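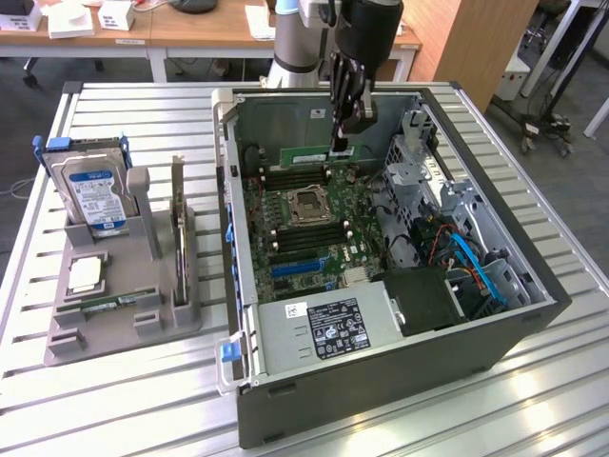 **Precious Quiambao Named Designer of the Year by Regional Florists' Group**

2024-09-12

The Plilto Floral Association has named Precious Quiambao its Designer of the Year. The award goes each year to a working retail florist and is decided on two arrangements made in front of the judges, together with a written record of the entrant's work in the trade.

Quiambao owns Histolora, a flower shop she opened after nine years as a designer for other florists. The shop handles weddings, funerals, and daily orders, and keeps a walk-in cooler that customers can choose from by the stem. It also supplies weekly lobby flowers to two hotels and a medical office building.

"I entered because one of my customers kept asking why I hadn't," Quiambao said. "I had a funeral order going out the same morning, so I did my practice pieces at night. I was pleased with the second one. The first one leaned."

Entrants first made a sympathy piece from flowers they brought themselves. The second round was a surprise package, opened at the bench, with 30 minutes allowed to finish. This year's package held garden roses, stock, snapdragons, scabiosa pods, and a bunch of smilax. Floral foam was not permitted in either round. Quiambao built her second piece on a base of curly willow and chicken wire and set the roses low, with the snapdragons running to one side.

Reinhold Mühlbauer, who judged both rounds, said the mechanics were what decided the result.

"We turn the piece and look at the back, and we lift it," Mühlbauer said. "Hers could have gone straight into a delivery van. The stems were all in water, the wire was covered, and the roses had room to open."

Milagros Manalo of Grendex Greenhouses was runner-up. Manalo grows cut flowers under glass and designs for the greenhouse's own retail counter. Her sympathy piece, a standing spray in white stock and eucalyptus, received the highest score of the first round. Eduardo Calimlim took third place and also received the Begović Prize for best use of locally grown material. The prize is paid for by Begović Wholesale Flowers and comes with a credit toward product.

The association's board also recognized Danilo Pangilinan for his work on the apprentice program, which places beginning designers in member shops for one season. Pangilinan wrote the current training checklist, which covers conditioning, cooler care, wire and tape work, corsages, casket sprays, and order taking. He visits each shop before an apprentice starts and again at the end of the placement.

"Most of the people who apply can already make something pretty," Pangilinan said. "They haven't processed a full delivery before eight in the morning or taken an order from someone whose father died the day before. Those are the parts we try to get them ready for."

Apprentices are paid by the host shop at the shop's regular starting wage. The association covers the cost of a basic tool kit and one design class. Shops wishing to host an apprentice next season should ask the association office for a host form. A shop must have at least one full-time designer on staff and must be open through the Valentine's Day and Mother's Day holidays.

Membership reports were presented before the awards. The association now has 1,249 members, including retail shops, growers, wholesalers, and individual designers. Members voted to keep dues at the present level and to move the care and handling class from spring to November, when more retail staff can be away from the shop. Grendex Greenhouses will host the class. It will cover hydration, bucket sanitation, ethylene damage, and the storage of tropical flowers, and is open to non-members for a fee.

Members also approved a change to the competition rules. Beginning next year, entrants in the sympathy round will be given a set list of flowers and greens to work from. Several past entrants had asked for the change, saying that the cost of bringing flowers kept smaller shops out. Begović Wholesale Flowers has agreed to supply the material at cost.

As Designer of the Year, Quiambao will give the main stage program at next year's convention and will serve as a judge in the student division. She plans to do her program on funeral work without foam, including easel pieces and casket sprays.

**About the Plilto Floral Association**

The Plilto Floral Association is a membership organization for the retail, wholesale, and growing sides of the floral trade. It holds an annual convention and design competition, runs an apprentice program, and offers classes for shop owners and staff. Membership and class information is available from the association office.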